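Come and try out for our mending and making sessions in Sarkmont!

Hi, I'm Kolbrún Kvaran, and I run the repair evenings at Sunach, a small workshop where people learn to fix the things they wear. I'm putting together a new group and I'd love for you to be in it. No sewing machine, no fancy kit, no experience needed. If you can thread a needle (or you're willing to swear at one for a while) you're already ahead of where I was when I started.

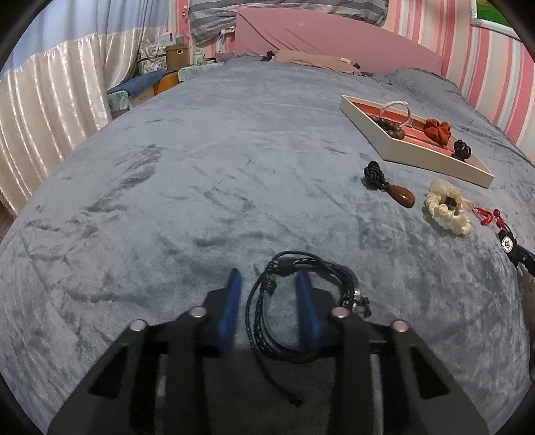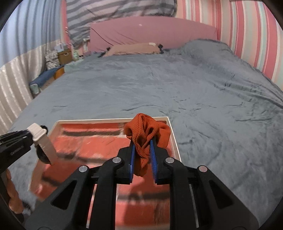

A braided bracelet first, and then something small in rust-orange rib.

What we're looking for

I need people who own stuff that's falling apart and would like it to stop! Socks, sweaters, cords, straps, bag handles, that one scarf you can't throw out. We'll meet in the evenings for two hours at a time, seven sessions in all, and every session takes on a different kind of repair. We start with darning and work our way up to knotting, braiding and replacing clasps. I teach the knit and fabric parts myself, and Bereket Seyoum teaches cord and leather. He's very patient. I'm a bit less patient but I bring the snacks.

In return, I'm asking you to keep a short mending diary. I'm writing a beginner's handbook called Yilma, and I want to know where my instructions lose people. So when a step makes no sense, write that down! "I got to the second row and wanted to cry" is exactly the kind of note I'm after. A few lines after each session is plenty, and you can use a notebook or your phone, whichever you'll keep up with.

Who can join

Anyone 18 or over who can get to Sarkmont. Lefties, please do apply — my first draft was written entirely for right-handed people and I've been hearing about it ever since. If your hands get sore or shaky, tell me and we'll find tools and a pace that suit you. Total beginners get first pick of places, but if you've done some mending before I still want to hear from you, especially if you taught yourself and do it all "wrong."

What you get

All the sessions are free, and so is the yarn, thread and cord. You keep your needles at the end, along with a printed copy of the handbook once it's done (I'm hoping for September). There's no pay, I'm sorry to say, but if the bus fare would stop you coming, let me know and I'll cover it.

Your diary stays between me and Bereket. If I'd like to quote a line in the book, I'll ask you first, and you can say no or pick a silly name to go by.

How to sign up

Drop a note through the door at Sunach or use the form on our contact page by 12/13/23. Tell me your name, which evenings are bad for you, and one thing you'd like to fix. A photo of the poor thing is welcome but you don't have to send one. I read every note myself, so it may take me a few days to get back to you.

Please wash your socks before you bring them. Thank you!

Kolbrún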